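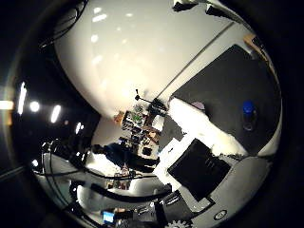

The wrist camera's view of the bench at Dellik's workshop in Tomville, with the shelves and the blue monitor beyond.

Print this page | E-mail to a friend

Monday is service day for the arm at Dellik, and Imke Stöcker loves it. She starts with the cables (always the cables!), running a thumb along each one from the base up to the hand and feeling for flat spots where a loop has been rubbing. Then she wipes the housing down and goes over the gear at the wrist, which gets a dab of grease every 50 hours. "You can hear when it's happy," she says, and after a morning beside her I could almost hear it too.

The camera comes next. It sees nearly the whole room in one great round sweep, ceiling lights and all, and a speck of dust on the lens can spoil a day's work. Volker Kuhlmann checks it against 40 stored pictures before he lets the arm move at speed. In May a screw worked loose and it took the pair of them two evenings to find it. They still talk about it with real delight.

The arm has done 752 hours since its last full strip-down. The next is due at 2,000.

We use cookies to improve this site. OK

Contact us | © Fultavdale | Back to top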